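Automation on the Cleaning Round: What Changes for the Crew
Final project report, Workplace and Technology course

Last updated: March

Why we picked this topic

Our group wanted to look at automation somewhere other than a car plant. Almost every reading in the first half of the course was about welding lines and warehouses, and we kept asking what happens in the kind of job where you walk from desk to desk and every desk is different. So we chose office cleaning and tidying, and we got lucky: Siregar, a facility services company in Ukville, let us follow one crew while it worked with Solteo, a small robotics developer, on teaching a gripper to do light pickup work. The trial goes by the name Flullico. We had a great time with this, and we hope some of that comes through.

How the work is set up

The crew on the trial has 4 people. Before Flullico they cleaned the same office floors every evening, starting at 6 p.m. Now part of each shift goes to recording. A crew member takes a hand-held gripper and does normal tasks with it: lifting a wastebasket, moving a chair out of the way, picking a cup off a desk. Each recorded task is called a take. The takes go to Solteo, and the software learns from them how a person goes about the job.

The target for the trial was 1,000 takes. When we finished our visits the crew had 324, so there was still a long way to go. That number surprised us at first (we figured you could knock out hundreds in a night), but every take has to be done in a realistic way, in a room that looks like a room people work in. Cables stay where they are. Bags stay on the floor. If the place is too neat, the software learns to work only in neat places.

Wastebaskets turned out to be our favorite part of the whole study. They sound like the easiest thing in the building. Then you try to hold one by the rim with two stiff fingers and it wants to swing and tip, and you start to see how much your own hand does without asking you.
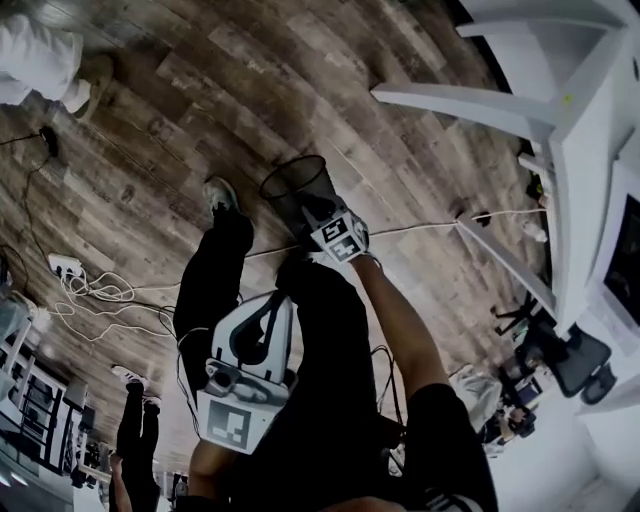

The crew worked out their own ways of dealing with this. One of them steadies the basket with the free hand for the first second and then lets go. Another goes in low and turns the wrist late. Solteo at first wanted everybody to use the same grip, but after a few weeks they dropped that rule and asked for the differences on purpose. We think this was the most interesting decision in the trial - the cleaners' personal habits went from being a problem to being the material.

What changed for the people

We talked with all of the crew, before or after their shifts, and we kept the talks informal. Some things came up again and again.

The pace is different. Regular cleaning has a rhythm, and recording breaks it up. You do a task, reset, do it again. Two people liked the change and said the evening goes faster. One found it tiring in a new way, mostly in the wrist and thumb. Siregar now rotates the gripper every half hour, which the crew asked for themselves.

The crew also has more say than before. They decide which takes are bad and should be thrown out, and 129 had been thrown out by the time we left. Those are not part of the 324. Throwing out a take is a judgment call, and it was really fun to listen in while they argued over one!

The worry about jobs is real, too. Everyone we spoke to brought it up without us asking. Siregar has told them that no positions will be cut during the trial, but there is no promise for later, and the crew knows that. Pay for recording time is the same as for cleaning time. Three of the four thought it should be higher, and after watching them we agree. They are doing skilled teaching work.

Limits of our study

We saw one crew, in one company, over a short stretch of the semester. We also never saw a robot do the job by itself, as that stage of Flullico comes later. Our notes on strain are only what people told us, and we measured nothing.

If another group picks this up next year, we would suggest going back once the 1,000 takes are in, and asking to sit in on the meetings where the next tasks are chosen. We only heard about those secondhand, and we would love to know who gets listened to in that room.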